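Bundier：二手唱机转速与抖晃录音数据集
版本 1.2，最近更新 2023年7月17日
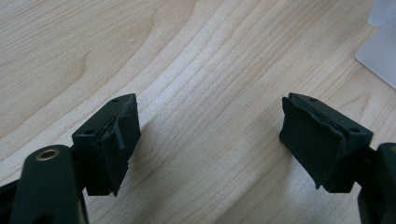 Hatem Kettani 读完 1.1 版之后来信说，抖晃的数值单独列出来没有多大用处，测试唱片的中心孔只要偏一点，读数就能翻一倍，他希望每台唱机至少有一组重新放置唱片后再录的数据，不然没法分清是唱机的问题还是唱片的问题。1.2 版按这个意见补录了一批，字段说明里的 reseat 一列就是为此加的。

概述

Bundier 收录了家用黑胶唱机播放测试唱片时的输出录音，以及由录音算出的转速偏差、抖晃和低频噪声。全部唱机都是二手的，测量前没有做过保养，皮带、润滑油和唱头都维持收来时的状态。共 266 台唱机，1,070 段录音。

整理这套数据的起因是网上能查到的抖晃指标多半来自出厂说明书，各家加权方式不同，也很少写明测试条件。一台用了几十年的皮带唱机，现在转得准不准，说明书回答不了。我们想知道的是一批普通的旧机器放在一起，分布大概是什么样子。

数据适合用来做这些事：比较直驱、皮带和惰轮三种传动方式的转速稳定性；测试抖晃分析软件；练习从频率曲线里分离唱片偏心的成分。数据里没有音乐录音，不适合拿来评价音色。

目录结构

audio/ 录音文件，FLAC 格式，每台唱机一个子目录
curves/ 瞬时频率曲线，CSV 格式
meta/decks.csv 唱机信息表
meta/takes.csv 录音信息表
meta/exclude.txt 不建议使用的录音编号
scripts/ 计算脚本
CHANGES.txt 更新记录
LICENSE.txt 授权文本

只下载 curves 和 meta 两个目录就能重现本文中提到的所有统计，压缩包大约 414 MB。audio 目录大得多，按唱机编号分卷，可以只取需要的部分。

唱机来源

大部分唱机来自 Motari 的旧货仓库，在上架之前借出来测量，测完归还。其余的由个人送测。Motari 的机器以中低价位为主，套装音响里拆出来的唱机占的比例偏高，高价位的独立唱盘很少。送测的机器情况相反，主人往往已经知道它有毛病，或者刚花钱修过想看看效果。两类来源在 decks.csv 的 source 列里分开标注，做总体统计的时候最好不要混在一起。

收进来的条件只有两条：通电后转盘能转，唱臂能正常落在唱片上。转速明显不对的没有剔除。有几台 45 转档已经失效，这些唱机只有 33 转的录音，deck_note 里写明了。

唱机的品牌和型号没有公开。原因是每个型号的样本都太少，多数型号只有一台，公布出来容易被当成对该型号的评价。传动方式、电机类型、转盘材质和大致年代保留。

录音条件

测试唱片用的是 Atside 的测试片，取其中 3150 Hz 单音和静音槽两段。一共用了 2 张，编号 A 和 B，压片批次相同，但中心孔的偏移量不一样，B 片偏得多一些。takes.csv 里的 disc 列标明了每段录音用的是哪一张。跨唱机比较时建议只用 A 片。

采样率 48 kHz，24 位，双声道。唱头原装的照用，针尖明显损坏的换成同一只备用唱头，换过的在 cart_swap 列写 yes。针压按唱头说明书的推荐值，查不到说明书的按备用唱头的值设定，并在备注里写明。

每台唱机通电后先空转十五分钟再开始录。早期录的一批没有严格执行，空转时间只有几分钟，warmup 列里填的是实际分钟数。有些皮带唱机冷机时转得偏慢，过一阵才稳定下来，所以 warmup 小于 10 的录音在统计转速偏差时要小心。

33 转和 45 转都录。测试唱片本身是按 33 转刻的，用 45 转播放时单音频率会升到 4252.5 Hz，脚本已经按这个频率换算，直接用别的软件打开 45 转录音的人需要自己改参考频率。

唱机放在一张实心木台上，没有额外的隔振措施。房间临街，静音槽录音里偶尔能听到低频的隆隆声，来自路上的车辆，和唱机无关。能确认的时间段写在 takes.csv 的 ext_noise 列。不能确认的没有写，所以这一列为空不等于没有外来噪声。

字段说明：decks.csv

deck_id 唱机编号，四位数字，不连续
source 来源，shop 或 private
drive 传动方式，belt、direct、idler 之一
motor 电机类型，dc、ac_sync、ac_ind、unknown
platter 转盘材质，al、steel、zinc、plastic、other
decade 大致年代，例如 1970s，无法判断时留空
pitch_adj 是否有转速微调，yes 或 no
mains 标称电源频率，50、60 或 both
deck_note 备注，自由文本

mains 一列值得单独说一下。同步电机的唱机转速由电源频率决定，标称 60 Hz 的机器接到 50 Hz 电源上，会慢大约六分之一。收来的唱机里确实有这种情况，测量的时候没有换电源，录音照实保留。做统计时把 mains 为 60 且 motor 为 ac_sync 的行去掉，否则平均转速会被拉低很多。

有转速微调的唱机，测量时旋钮放在中间刻度。没有中间刻度的保持收来时的位置。

字段说明：takes.csv

take_id 录音编号
deck_id 对应的唱机
disc 测试唱片，A 或 B
speed 33 或 45
track tone 或 silent
reseat 重新放置唱片的次序，首次放置为 0
warmup 空转分钟数
cart_swap 是否换过唱头
dur 时长，秒
speed_err 平均转速偏差，百分比，正数表示偏快
wf_w 加权抖晃，百分比
wf_u 未加权抖晃，百分比
once 每转一次成分的幅度，百分比，峰值
rumble 静音槽低频噪声，相对于同一唱机单音录音的电平，dB
ext_noise 外来噪声时间段
take_note 备注

track 为 silent 的行没有 speed_err、wf_w、wf_u 和 once，为 tone 的行没有 rumble。空值就是空字符串，没有用 -1 或 NaN 代替。

计算方法

单音录音先做带通滤波，再用希尔伯特变换求瞬时相位，差分得到瞬时频率，降采样到 200 Hz 后存进 curves 目录。平均转速偏差取整段曲线的平均值，开头和结尾各去掉两秒。

加权抖晃使用常见的加权曲线，峰值在 4 Hz 附近。数值取的是 2σ，没有取有效值，和老杂志上写的 WRMS 指标不能直接比较。需要有效值的话，scripts 目录里的 wf.py 加上 --rms 参数重新算一遍即可，时间不长。

once 一列用最小二乘法在转盘的旋转频率上拟合正弦得到。33 转时这个频率是 0.556 Hz，45 转时是 0.75 Hz，脚本会先按实测的平均转速修正一次。唱片偏心主要落在这个成分里，偏移量除以播放处的半径就是它引起的频率变化比例，比如半径 100 毫米处偏 0.1 毫米，对应 0.1%。转盘轴承或者电机造成的每转一次的波动也在同一个频率上，单看一段录音分不开。

reseat 的录音可以帮上一点忙。做法是把唱片提起来，相对转盘转过一个角度再放下，然后重录。唱片的偏心跟着唱片走，转盘的问题留在原处，两次拟合的相位和幅度对比起来可以估计各占多少。不过中心孔和轴之间有空隙，每次落下的位置不完全一样，估计值的误差不小。目前只有一部分唱机有这组数据，1.1 版之前归还的唱机没法补。

曲线也用 Dafis 的分析程序核对过。Dafis 给出的加权抖晃和我们的脚本总体一致，差别大的录音几乎都是单音段里有明显爆豆声的。爆豆会让瞬时频率出现尖峰，我们的脚本用中值滤波去掉了，Dafis 默认不去。两种做法都说得通，数据里只放了我们自己的结果。

CSV 曲线文件的格式

每个文件三列，分别是时间（秒）、瞬时频率（Hz）、有效标志（0 或 1）。有效标志为 0 的点是中值滤波替换过的，频率值是替换后的值。编码 UTF-8，无 BOM，换行符 LF，小数点用英文句点。第一行是列名。

文件名由唱机编号、唱片、转速和重放次序组成，中间用下划线连接，例如 0187_A_33_0.csv。音频文件的命名方式相同，静音槽录音在后面多一个 s。

已知问题

惰轮唱机的数量太少，不足以单独下结论，任何按传动方式分组的图都应该标出各组的样本数。

早期录音的左右声道接反了一部分，抖晃计算用的是两声道之和，不受影响。要比较左右声道电平的人请先看 take_note，里面写着 swapped 的需要对调。

塑料转盘的唱机有时候唱片和垫子之间会打滑，录音里表现为频率突然下降再恢复。能听出来的已经列进 exclude.txt，幅度小的可能还有漏掉的。

唱头换过之后 rumble 的数值和原装唱头的不好比较，低频共振的位置变了。cart_swap 为 yes 的行只建议看转速和抖晃。

两张测试唱片都在磨损，A 片用得多，静音槽的噪声到后期有所上升。takes.csv 大致按录制先后排列，可以据此检查趋势，目前没有做补偿。

decade 列是凭外观、铭牌和电路判断的，误差一个年代很正常。

使用方法

脚本需要 Python 3.9 以上，依赖 numpy、scipy 和 soundfile。在仓库根目录运行 scripts/summary.py，会按传动方式输出转速偏差和加权抖晃的中位数与四分位数，默认只用 A 片、33 转、首次放置、不在 exclude.txt 里的录音。参数写在脚本开头，没有做成配置文件。

用 scripts/wf.py 可以分析自己的录音，输入单声道或双声道的 WAV、FLAC 都可以，时长至少三十秒，再短的话每转一次成分拟合不稳。参考频率默认 3150 Hz，用 3000 Hz 测试片的人加 --ref 3000。

手机放在转盘上用陀螺仪测出来的结果和这里的数据不是一回事。手机的重量会改变小转盘的负载，也没有唱针的阻力，平均转速还可以参考，抖晃就不要比了。

授权

数据采用 CC BY 4.0，脚本采用 MIT。测试单音的录音可以随数据一起转发，唱片封套和说明书的内容没有收进来，请向 Atside 索取。引用时写明数据集名称和版本号即可。

更新记录

1.2 增加 reseat 和 once 两列，补录重新放置唱片的录音；修正 45 转录音的参考频率，旧版中 45 转的 speed_err 有误，请不要再用
1.1 增加静音槽录音和 rumble 列；deck_id 改为四位
1.0.1 修正 meta/decks.csv 里若干行的 drive 填写错误
1.0 首次公开

下一批唱机计划在十月开始测量，会换一张新的测试唱片，编号 C。A 片和 C 片会在同几台唱机上各录一遍，方便前后衔接。发现编号对不上或者文件打不开，请在问题页写明 take_id 和所用版本。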